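Zasanar Two-Arm Bench Cell
Sorting and handover configuration
Equipment page - setup, maintenance and repair

The Zasanar is a two-arm bench cell for handling small containers and cylindrical parts between open bins. It is supplied with a pair of arms, a linkage gripper on each arm, a controller cabinet and a base plate. This page covers the sorting configuration used at the Lemthorpe workshop, where the cell works from a single row of bins along the back of the table.

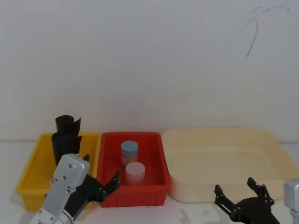
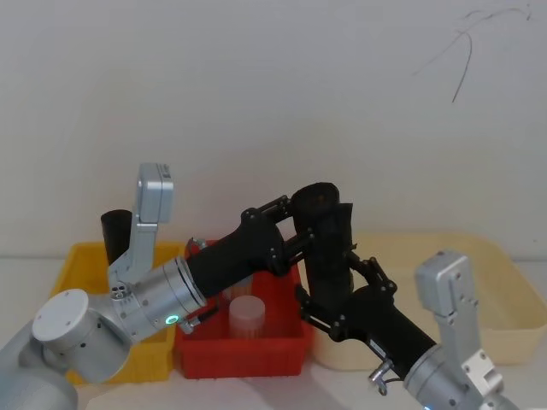 Yellow, red and cream bins in the sorting layout, with both grippers over the table. In the second picture the grippers meet at a black cylindrical object.

Bench and mounting

The cell needs a flat, rigid table with a matte white or light gray top. Bolt the base plate directly to the table frame. Do not clamp it to the top alone, as the top will flex when both arms extend together. Leave free access to the cabinet door and to the cable entry at the rear of each arm.

Level the base plate before the arms are fitted. Tighten the arm bolts in a cross pattern, first to half torque and then to full torque. The values are printed inside the cabinet door and differ between the left and right arms, which use different base flanges.

Bin layout

The standard row is yellow, red, cream, reading from the left. Yellow holds cylindrical parts, red holds lidded jars and cream is the receiving bin. The wide bin goes on the right so that either arm can release into it without crossing over the small ones.

Push the bins together and square them to the wall. Gaps between bins are a common source of missed picks after cleaning. When a bin is replaced with one of a different rim height, the approach height must be taught again for both arms - changing it on one arm only will cause the other to stop on a contact fault.

Homing and alignment

1. Clear the grippers and switch the cabinet to Manual.
2. Home the left arm, then the right. Do not home both at once.
3. Fit the alignment pin in the left gripper and close at low force.
4. Bring the right gripper to the pin until both fingers touch. The offset shown on the pendant should be 2 mm or less on each axis.
5. Store the offset, remove the pin and run the handover routine at reduced speed.

If the offset is over the limit, check the gripper mounting screws first. A loose wrist joint gives a reading that changes each time the routine is repeated. A bent finger gives a reading that is wrong but steady.

Gripper care

The fingers are driven through flat links and pivot pins. Dust and plastic shavings collect around the pins and make the fingers close unevenly. Brush the links out at the end of each working day and wipe them with a dry cloth. Once a week (Wednesday at Lemthorpe, before the first run) open and close each gripper 20 times with no load and listen for clicking at the pivots.

Use the dry lubricant supplied in the service kit. Oil and grease carry over onto the parts and hold dirt in the linkage.

Worn pins are replaced as a set. Replacing a single pin shifts the load to its neighbors and the fingers will no longer close parallel. A pin change takes roughly 2 hours per gripper, including realignment.

Wrist bracket and cables

Check the bracket screws by hand at every pin change. Do not use the bracket as a handle when moving an arm in Manual. Cable connectors at the wrist should be seated fully and have enough slack for a complete turn of the last joint - a tight cable shows up as an intermittent fault in one direction only.

Common faults

Object tilts during handover: grippers are too close together on the object. Raise the upper grip point and repeat the routine at reduced speed.

Jar slips on closing: finger pads are dirty or worn. Clean first, then replace.

Contact fault over the first bin: a tall part is standing above the rim. Raise the travel height or lay the part down.

Uneven closing on one side: dry or bent link. Remove the fingers and check them against a flat surface.

Arm stops with no code on the pendant: check the door switch on the cabinet, then the pendant cable.

Spares and compatibility

Finger sets, pin sets and pads are stocked under the Rawat part series. Left and right finger sets are the same part. The older Gunen cabinet, sold from 2006, can be used with the current arms if the interface board has been changed, but it does not store separate offsets for handover and must be aligned after every power cycle.

Arms returned for repair should be sent with the gripper attached and the cable caps fitted. Include a printout of the last stored offsets.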